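Home Browse Files Issues Wiki

# Pekness Table Items

Notes on the tableware and small kitchen things in the Pekness set. Maintained by Feven Lencho. The item list has 406 entries, one row each, in `items.csv`.

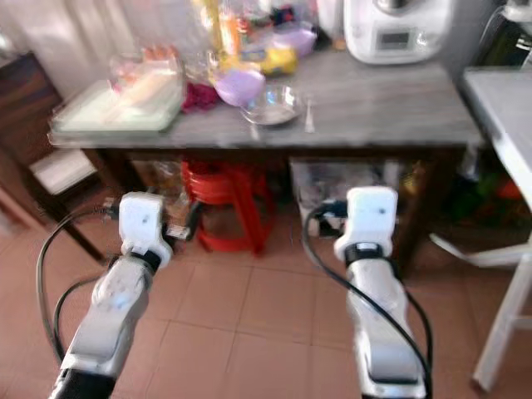
Names in the list are short and generic. An entry gives the kind of thing first, then the material if it is certain, then the color. Under that rule the purple bowl on the wood-framed table is "bowl, plastic, purple" and the one near it is "bowl, glass, clear". Food in bags is entered as "bagged food" – don't guess at the contents.

## Surfaces

There are two tables. `table_a` has the long gray top and `table_b` has the white tile top. Use `table_b` for cups where possible. The grout lines make it easier to say where a cup stands.
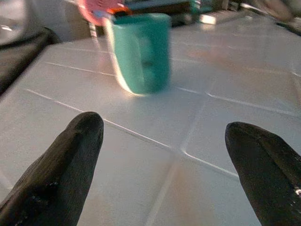 ## Spoons

Metal spoons share the code `SP`. Record whether the spoon is on a surface, in a bowl or held up. Leave the column blank if the spoon is blurred.

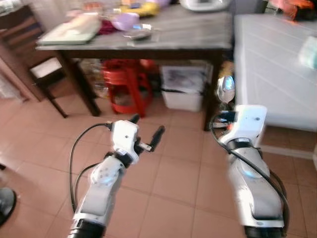 ## Things that are not tableware

Phones, power strips and cables stay in the list with the tag `other`. Stools, chairs and storage boxes go in `furniture.csv`, which has 60 rows. Version 4 moved them there in February.

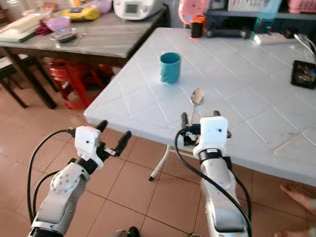 Cloths are still split between the two files. Gebreyes used one code for all of them and Gitness used 15, and the old codes are kept in the last column. New rows should use `CL` only.

Tags: kitchen, tableware, household objects

Contact | © Pekness | Back to top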